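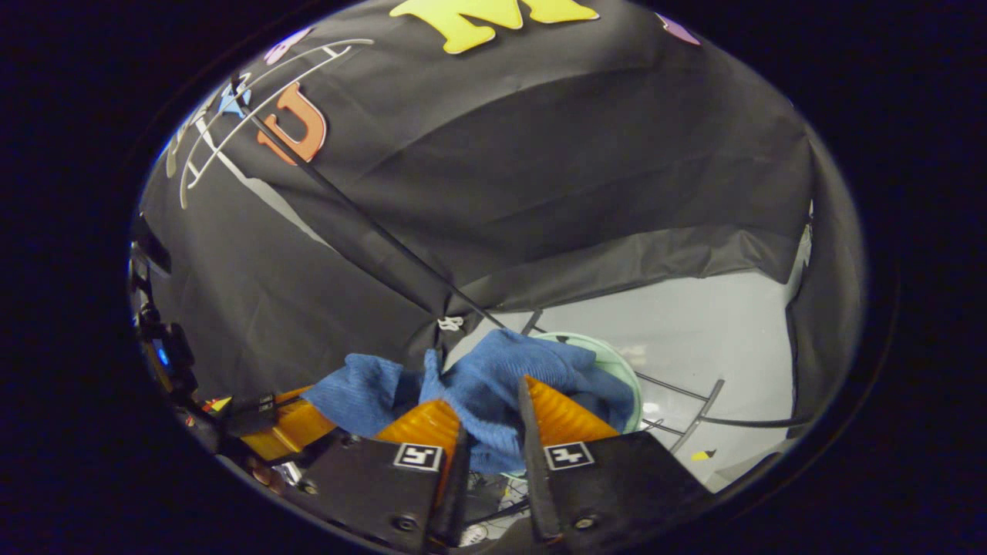
Leasehold disputes rarely begin with the rent, according to the director of residential tenancies at Fabbri, the property management firm responsible for the Irndale apartments. They begin with the common areas, and with what a tenant may put there. "A family hangs a black cloth with a yellow letter M and an orange U on it, and we receive a call asking whether that is signage under the lease," the director said. "Our position is that it is decoration, and that the clause was drafted for commercial notices."

The firm revised its standard lease in February, following a review of the 91 units it manages at Irndale. Tenants may now request minor alterations in writing and can expect a reply within six business days. Of the 58 requests received to date, most concerned shelving, window coverings and balcony storage.

Asked whether owners had objected, the director acknowledged that several had. "Some investors bought off the plan and have never lived in the building. Their concern is resale value, and we take it seriously – but a long tenancy also has a value, and vacancy is expensive."

The same lease will apply at Floditz, where 100 apartments are due for release next year. Parking there remains unresolved. "We have asked the developer for a second allocation plan," the director said. "Until we have it, no bay will be advertised with a unit."

Related items
Floditz release: parking allocation under review
Bond lodgement and condition reports
Dralturex Tower: notice to owners on lift works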